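Buy the Gripper Last

Comment by Ilgın Bilgin, Bodska Institute, 14 March 2020

Laboratories that set out to compare grippers usually begin with the fingers. They ask about grip force, stroke and price, and they leave the camera to whoever mounts it. It is the position of this institute that the order should be reversed. In our trials of hand-held gripper tools, the choice of camera and the way its recordings were reviewed affected our conclusions more than any difference between the tools.

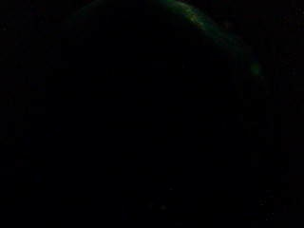 The first round, completed in August, covered 400 recordings divided between the Werosard and Indon grippers. Two reviewers, Hubert Szczepańska and Chang-ho Woo, scored each one for usable content before anyone scored the grasp. We recommend that practice to others. A gripper cannot be judged on recordings that do not show what it is holding, and a mean score that quietly includes them favors neither product. It only makes both look worse.

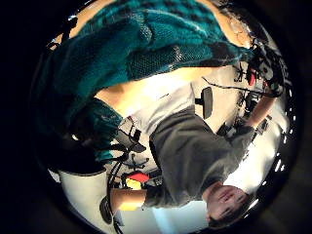
Wide-angle lenses deserve a fuller debate than they have received. Their supporters point out that one lens can take in both the work and its surroundings, and this is correct. The cost is in scale. Knitted fabric close to the lens looks enormous beside a person and an office chair farther back, and a controller that reads size from such a view must first be taught to undo the curve. Purchasing offices should ask for the calibration procedure in writing before they ask for a discount.

Cloth is also the fairest test material we know. Rigid blocks flatter almost every gripper on the market. A soft item folds and slides, and small faults in finger alignment soon become plain. My colleague Themis Margaritis would keep blocks as a baseline, and I do not object, provided they are never reported alone.
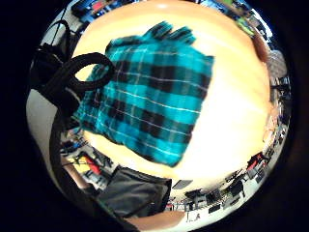

Should a small laboratory pay for a second camera?

In most cases the money is better spent on review time. A second view helps only when someone is assigned to compare it with the first, and few small groups make that assignment.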